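5.3 Failure during the bedroom tidying sessions

The fault we report here was found late, after most of the home data was already in. It concerns the finger width reading on the hand-held grippers. Short version: the width value froze while the fingers kept moving, and nothing in our pipeline noticed. We give the details because the same kind of freeze can probably happen on other hand-held setups, and because two of our earlier numbers had to be pulled (see 5.5).

Setup was the same as in Section 4. Hand-held grippers, yellow fingers, one wide-angle view per device, width logged alongside the video. Tasks in this home were all bed-level tidying: bags, clothing, small soft items on a woven mat. Soft items matter for what follows. A frozen width on a rigid cup shows up fast, the replay either crushes it or misses. With a T-shirt or cloth bag the policy can be wrong for a long time and still look half right.

Figure 3 gives two views from the sessions, both from the device labeled 017.

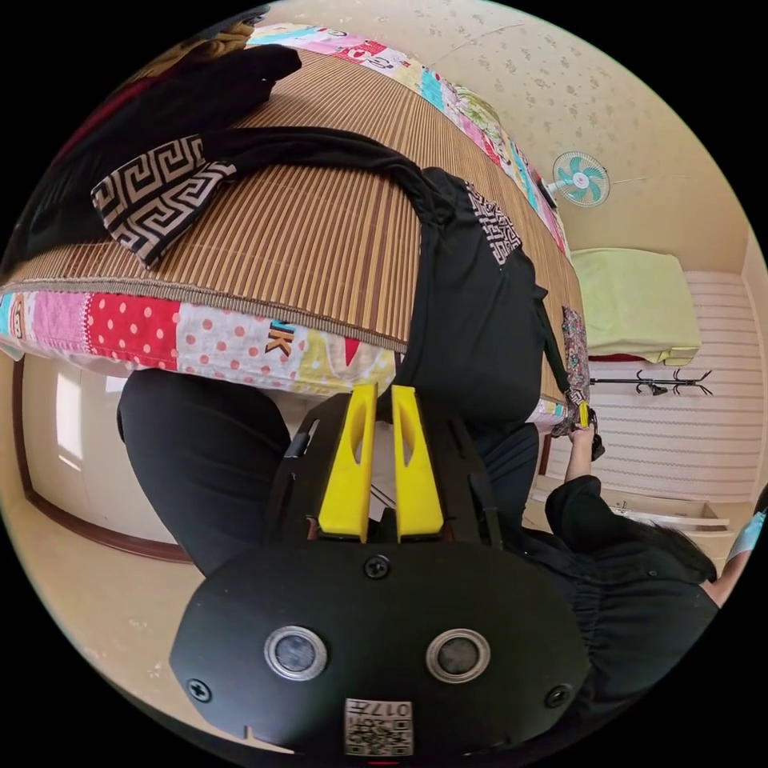 Karagiannis, on reading the draft, asked why we did not simply check the logged width against the fingers in the video, as they are in plain view the whole time. Fair question. We did have such a check in the first version of the Cleltia logger. It was switched off when we moved to longer recordings, as it slowed the export, and it was never switched back on. The check is back now and runs on every episode.

Figure 3(a). Device 017, bag handling at the bed. Both fingers upright and apart, black bag with a Greek key pattern on the mat.

What happened. The width sensor sends a value with a counter. When the cable connector inside the housing works loose, the value stops updating but the logger goes on writing the last one it got, with a fresh time stamp. So the file looks healthy. No gaps, no missing rows, time stamps even. The counter does stop, but the counter was not being saved. That was a plain mistake on our side, the field was dropped to keep files small.

Of the 200 episodes recorded in this home, 37 had a width freeze longer than one second. In 17 of those the freeze ran from the first grasp to the end of the episode. The rest recovered on their own, mostly after the device was set down and picked up again, which fits a loose connector. We first blamed the radio link and lost most of a week on that. Swapping the link changed nothing.

How it was found. Not by any planned test. A policy trained on the full set, run on the fixed arm at the Skindthorpe lab, would come down on a crumpled shirt, lift without closing, and then go through the rest of the motion with empty fingers. Placed nothing, very neatly. We put this down to poor depth at first, then to lighting. Only when the commanded width was plotted over the whole run did we see a flat line, the same flat line that sits in the bad episodes. The policy had learned to keep still fingers, from data that said the fingers kept still.

There is a safety side as well. In one replay the stored width was stuck on a near-closed value, and the arm pushed down with closed fingers into a folded cloth on the test table. The force limit tripped and the arm stopped. No damage and no injury, but a person was standing next to the table, holding the next item, inside the marked line. They should not have been. The replay had been treated as a low risk step since the motion came from a human hand. We no longer think that is a good reason. Replays of unchecked recordings now run at reduced speed, with the table area clear, same as any new policy.

Two-device episodes were worse. Here both hands carry a gripper, and one may be good while the other is frozen. Our filter looked at the episode as a whole and passed it if either stream showed movement. So a dead left stream rode in behind a live right one. Garments are a hard case, one side often holds still for real while the other pulls, and a stuck value and a true hold look alike in the log. In the video they don't.
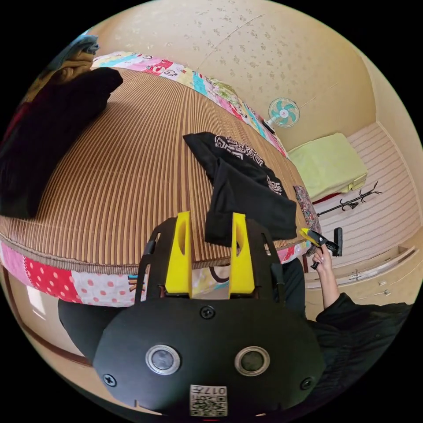
Brultonetti

Figure 3(b). Device 017, clothing task. A black T-shirt lies crumpled on the mat; a second hand-held gripper is raised near the edge of the bed.

The fix has three parts. First, the counter is saved again, and the logger drops the episode if the counter stalls for more than five samples. Second, each recording now starts and ends with two full open-close cycles, so a dead stream is caught before the person starts on the task. This adds a few seconds and operators find it anoying but they do it. Third, the filter works per device. An episode with one bad stream is marked as such and kept out of two-hand training, it is not thrown away, the video is still useful for other things.

On the hardware side the connector got a locking tab. We tried glue first. Glue held but made the housing a pain to open and one board was cracked getting it out. The tab is better. Devices with the tab have logged 135 episodes so far with no freeze over the one second limit. That is a small set and it comes from one home only, so we would not lean on it much. The April round of recording will use tabs on all devices.

Effect on results. Retraining without the 37 bad episodes removed the lift-without-closing behavior in the shirt task. It did not fix everything. The policy still closes early on straps, and still tends to grab the mat along with the item when the cloth is thin and flat. We see those two in the clean data as well so they are a seperate problem, maybe a matter of finger shape, maybe too few examples. Bag tasks were hardly changed by the retraining, up or down.

What we did not test: whether shorter freezes, under one second, do harm. There are a lot of them and cutting them all would shrink the set badly. Filling the gaps from the video, by tracking the yellow fingers, is the obvious thing to try. A first pass works when both fingers are clear and fails when fabric covers the tips, so exactly in the middle of a grasp. Left for later work. The list of affected episodes and the counter check are included with the Cleltia release, and anybody who took the first release should drop those episodes before training.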